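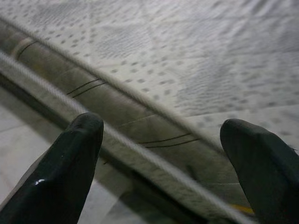

Laundry & Clothing Care

Making Printed T-Shirts Last

A printed T-shirt usually wears out from the front. The cotton can be good for years while the picture on the chest cracks, fades or starts to lift at the corners. Most of that damage is done in the washer and dryer, and most of it can be slowed down without buying anything special.

Find out what kind of print you have

Run a fingertip over the design. If you can hardly feel it, the ink has soaked into the fabric and will fade before it cracks. If it feels like a thin layer of rubber, it is probably a thick screen print. If it feels like a smooth sheet with a clear edge, it is likely a heat transfer, and those need the most care. Glitter, foil and puffy prints should be treated like transfers.

Before the first wash

Read the tag and follow it if it disagrees with anything on this page. Shirts printed to order sometimes come with a slip asking you to wait a day before washing. Do that.

Dark reds, navy and black can bleed. Wash them alone or with other darks the first two times.

Washing

Turn the shirt inside out. This is the one step worth doing every time, even if you skip the rest -- it keeps the print from rubbing on zippers and buttons.

Use cold water and the gentle or normal cycle. Leave room in the drum. An overfilled washer twists shirts around each other and the print gets creased hard.

Liquid detergent is easier on prints than powder, which doesn't always dissolve in cold water. Measure it. Too much leaves a film that makes dark shirts look gray. Skip chlorine bleach, even on a white shirt, if there is any color in the design. Fabric softener can leave a coating on thick prints, so leave that out too.

Stains on or near the print

Blot first. For food, work a drop of dish soap into the cloth from the back side, wait ten minutes and rinse with cold water. For deodorant marks, use white vinegar and water in equal parts. Keep acetone and strong spot removers away from the design. They can take the ink off along with the stain.

Check the stain before the shirt goes near a dryer. Heat sets whatever is left.

Drying

Hang the shirt by the hem or lay it flat on a rack, still inside out. Wire hangers leave bumps at the shoulders. Keep bright colors out of direct sun.

If you have to use the dryer, pick low heat and take the shirt out while it is slightly damp. Smooth the front with your hands and let it finish on a rack.

Ironing

Iron inside out on a low setting, and put a plain cotton cloth under the front so the two sides of the shirt don't stick together. Never put the iron directly on a print. A corner of a transfer that has started to lift can sometimes be pressed back down through a sheet of baking parchment -- ten seconds, medium heat, no steam, then let it cool before you touch it. It may not hold for long.

Storing

Fold so the print is not creased down the middle. Fold the sides in behind, then bring the bottom up once. Rolling is fine for thin prints but bad for thick ones, which can stick to themselves in a warm closet. For shirts you are putting away until next August, place a sheet of plain tissue over the design.

When the print is already cracked

Cracks can't be repaired at home in any way that lasts. Some people like the look and keep wearing the shirt. Otherwise, cut out the panel and sew it onto a tote bag, or save it for a quilt. The back and sleeves make good dust cloths.

Last updated Sunday, September 6, 2026

More in Laundry & Clothing Care
Getting Candle Wax Out of Denim
Which Sweaters Can Go in the Washer
Sewing On a Four-Hole Button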